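Wrist cable pulls loose when the arm turns far to the left

Posted by Hạnh Lại

Hello all. I look after one small desk arm with a gripper, used for sorting folders and boards into an organizer. In February I changed the wrist motor, and now the gripper motor drops off the bus when the base turns past 113 degrees. After a restart it comes back. I have already changed the cable between joints 5 and 6, with the same result. Both connectors feel tight when the arm is at rest. What should I check next?
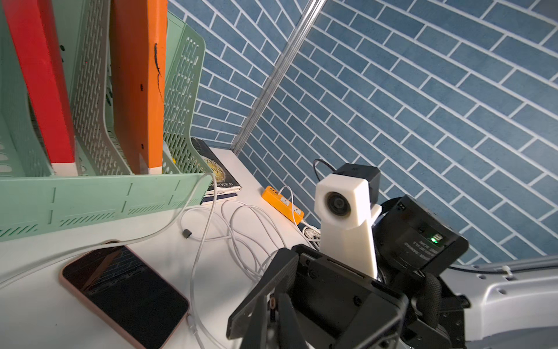 Cable routing is my main suspicion, but I don't know how much slack is correct. The manual from Ruten gives only one drawing, with the arm straight up. On my arm the thin white cable is clipped along the top of the gray link, and the other cables lie in loose loops on the desk, near the gripper. The LED on the motor is green, so I think the power is good — or is this a wrong conclusion?

Josphat Mwakyusa

Green tells you only that the motor has supply at that moment. Move the arm by hand, with torque off, to the angle where it fails, and look at the cable at each joint. If it goes straight like a string, open the last clip before the wrist and give it a little more length. Also tie the desk cables back toward the wall. A gripper can catch such a loop very easily, and then you search for the wrong fault.

Caroline Rashidi

Had same on ours. Bad crimp. Replace both ends.

Marek Šindelář

I agree with Josphat, but first read the error counter on the bus at rest and again at the bad angle. If it grows only at the bad angle, it is the cable or its connector. If it grows everywhere, check the ID and the baud rate of the new motor.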